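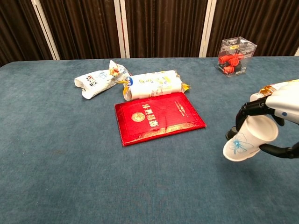
Laut Rondonuwu sollten wir die zweite Hand gar nicht erst einzeln anfragen, sondern gleich als Paar mit gemeinsamem Wartungsvertrag; Einzelpreise würden bei Ivance nach dem Sommer ohnehin nicht mehr gehalten. Außerdem fehle in der Aufstellung der komplette Posten Verschleiß.

Der Einwand zum Verschleiß ist berechtigt, ich habe ihn unten eingearbeitet. Beim Paar bin ich anderer Meinung.

April, Planung Greiftechnik, Fortsetzung

Stand der Angebote:
Ivance: Mehrfingerhand, Einzelstück, Lieferzeit 31 Arbeitstage ab Bestellung. Adapterflansch separat ausgewiesen. Preisbindung schriftlich nur bis Ende des Quartals.
Multo: vergleichbare Kinematik, günstiger in der Anschaffung, dafür Controller und Lizenz als eigene Positionen. Rechnet man beides dazu, liegt Multo über Ivance. Die Lizenz ist jährlich zu verlängern, das gehört ins Betriebsmittelbudget und fehlt dort bisher.
Uvel: nur Fingersätze und Kleinteile, keine komplette Hand. Angebot liegt vor, Staffelpreis ab 40 Stück.

Budgetrahmen für die Greiftechnik insgesamt: 59 TEUR, inklusive Flansche, Kabel, Ersatzfinger und Schulung. Messplatz und Kraftsensorik laufen über einen anderen Topf und bleiben in dieser Rechnung draußen.

Zum Paar: Der zweite Arm ist nicht vor Herbst eingeplant. Eine zweite Hand läge bis dahin im Schrank, und die Gewährleistung liefe ab Lieferung. Vorschlag: eine Hand jetzt, Option auf die zweite zum gleichen Preis, Abruf bis Jahresende. Ivance muss das schriftlich bestätigen, mündliche Zusage reicht der Beschaffung nicht.

Verschleiß: Fingerglieder, Beläge, Kabelsätze. Ich setze drei komplette Fingersätze für das erste Jahr an. Grundlage ist unser Verbrauch bei den alten Greifern, die allerdings weniger Gelenke hatten. Der Ansatz kann also zu niedrig sein. Nach dem ersten Quartal Betrieb anhand der Wartungsliste korrigieren.

Testobjekte: Bisher ohne eigene Kostenstelle, wird aus dem Laborbedarf bezahlt. Für die Abnahme brauchen wir einen festen Satz, der bei allen Anbietern gleich ist. Mindestens abzudecken sind:
- dünnwandig und nachgiebig (Papierbecher, auch gekippt gegriffen)
- flach aufliegend, fester Einband (rote Urkundenmappe)
- zylindrisch, Enden mit Folie
- knittrige Kunststoffverpackung ohne definierte Kontur
- transparenter Behälter mit Deckel, Kleinteile darin

Der transparente Behälter ist vor allem für die Bildverarbeitung interessant, für die Hand selbst genügt ein opaker. Trotzdem in die Liste, sonst testen wir Erkennung und Griff wieder getrennt. Papierbecher in einer Sorte auf Vorrat kaufen. Wandstärke und Durchmesser ins Protokoll, bei einem Herstellerwechsel sind die Kraftwerte nicht mehr vergleichbar.

Tischbelag: Der blaugraue Stoff bleibt für die Abnahme. Für flache Objekte zusätzlich eine glatte Platte beschaffen, damit der Einfluss der Unterlage getrennt erfasst wird. Beides im Protokoll vermerken. Den braunen Faltenvorhang nicht austauschen, solange die Vergleichsaufnahmen laufen.

Schnittstellen: Bei Multo ungeklärt, ob der Controller in unseren Schaltschrank passt oder ein Beistellgehäuse nötig ist. Maßblatt angefordert. Bei Ivance sitzt die Elektronik laut Datenblatt im Handteller, Versorgung über den Flansch. Steckerbelegung vor der Bestellung gegen unseren Arm prüfen, Adapterkabel notfalls selbst konfektionieren.

Offen:
- Preisoption zweite Hand, schriftlich (Ivance)
- Lizenzlaufzeit und Kosten ab dem zweiten Jahr (Multo)
- Mindestmenge Fingersätze: 40 Stück sind für uns zu viel, kleinere Staffel anfragen (Uvel)
- Schulung: vor Ort oder remote, in keinem Angebot eindeutig
- Kostenstelle Testobjekte beantragen

Tendenz derzeit Ivance, sofern die Option kommt. Ohne Option rechne ich Multo noch einmal mit zweijähriger Lizenz durch. Tabelle liegt im Projektordner, Reiter Greifer, alte Fassung bitte nicht mehr verwenden, dort ist der Flansch doppelt drin.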